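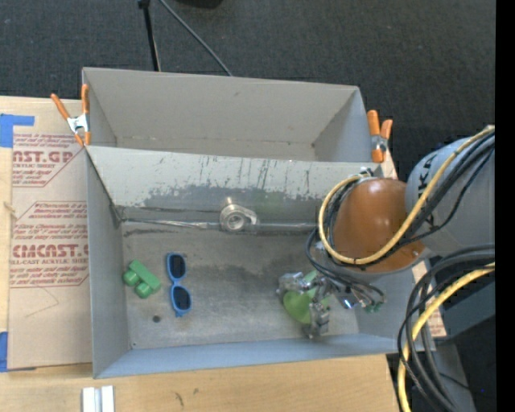
Household robot (chores)

A household chore robot is a machine meant to do the small jobs most of us put off, like tidying toys, sorting the recycling or emptying a sink. I've been keeping this entry up for a while now, and the question I get asked most is whether they can do it yet. My answer is still "a bit, slowly".

Picking things up

Grabbing one known object from a clear spot is more or less sorted. Mixed objects in a deep bin are much harder - the arm has to get its fingers down past the walls, and shiny or see-through things confuse the cameras. In the Rinley trial Maarja Toom's team logged 2793 picks of odds and ends, and 1536 of them worked first time. I think that's pretty good! My nephew might manage more, but he'd want paying.

Washing and folding

Laundry is the one everybody wants (me included). The Purik folder needed about 9 minutes for a shirt when I saw it in February, and somebody had to lay the shirt out flat first. Loading a dishwasher goes better, as long as the plates are all alike.

On the shop floor

Workshops are kinder places because things stay where you put them. Ivars Mockus has 6 arms sorting parts at Divport, and they run through the night with one person on call. Swap in a new part, though, and it's back to teaching.

See also: Uibo gripper; Bin picking; Robot vacuum cleaner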